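## Looking after old army kit at home

Most families have a kit bag in the roof somewhere, and ours came down in February with two wool tunics, a webbing belt and a slouch hat the moths had got to first. I've since spent more evenings on it than I'd care to admit, and I've loved every one of them.

**Wool tunics.** Brush them outdoors with a soft clothes brush, always downwards, then seal them in a bag and put them in the chest freezer for 15 days. Let the bag come back to room temperature before you open it. Padded hangers, please - wire ones will mark the shoulders.

**Webbing.** Cold water, a little plain soap and a nail brush. Dry it flat in the shade and be patient, as the thick parts hold damp for ages. The belt is stencilled 761 on the inside and I went very gently there, dabbing more than scrubbing.

**Brass buttons and buckles.** Slip a bit of card behind each button so the polish doesn't get on the cloth. I use Clirer paste, a dab the size of a match head, and a clean sock to buff.

**Medals.** Leave these alone if you can possibly bear to. A dry cotton cloth and clean hands will do, and a good flat box lined with acid-free tissue. 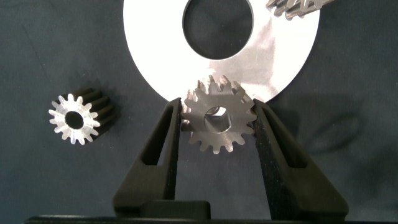
A reader wrote in to say that I'd been too soft on the brass, and that old regimental badges shouldn't see paste at all, because every polish takes a bit of the detail with it. Fair enough! I've put the tin away for the cap badge, though I'm still doing the belt buckle.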